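The overpour fault, and what fixed it

Marcelino Requena and I have been running the tea task at Prarkthorpe since June. The arm picks up the teapot, pours a cup, sets the pot down. We had 148 clean pours before the first bad one. On the bad one the pour kept going after the cup was full, and tea ran over the table and got to a connector on the power strip. The breaker tripped and the arm stopped with the pot still tilted. 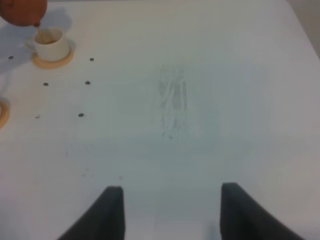 Why didn't the arm stop pouring when the cup was full?
It doesn't measure the cup. The pour ends on a weight reading from the wrist, and the reading had frozen.

Marcelino went through the log that evening. The wrist value sat at 2,121 for the whole pour and never moved. The Grovargate controller took that as a valid number and kept waiting for it to drop. There was a timeout, but I had set it to 28 seconds while testing a bigger pot and never set it back. That part is my fault.

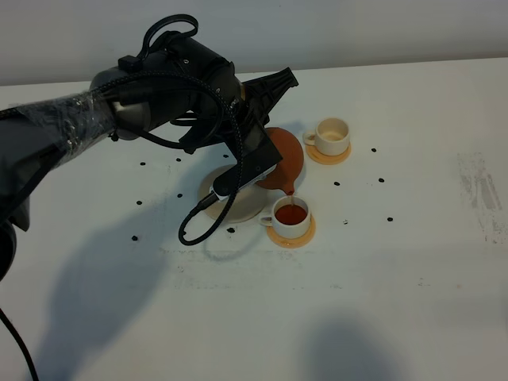 The frozen value came from a cable. The Destico driver repeats the last good packet when the line drops out, and it does this silently. If you bend the wrist far enough, the line drops out. We could repeat it by hand in a few minutes.

Changes so far: the same reading for 200 milliseconds now counts as a fault, the pot tips back upright on any fault, and the power strip is off the table and mounted on the wall. Wendy Naylor asked for a drip tray too, and she's right.
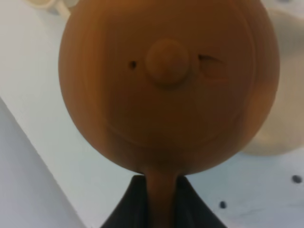
Still open

The cable needs a proper strain relief. I've ordered one from Villalobos. Until it arrives, one of us stands at the stop button for every pour.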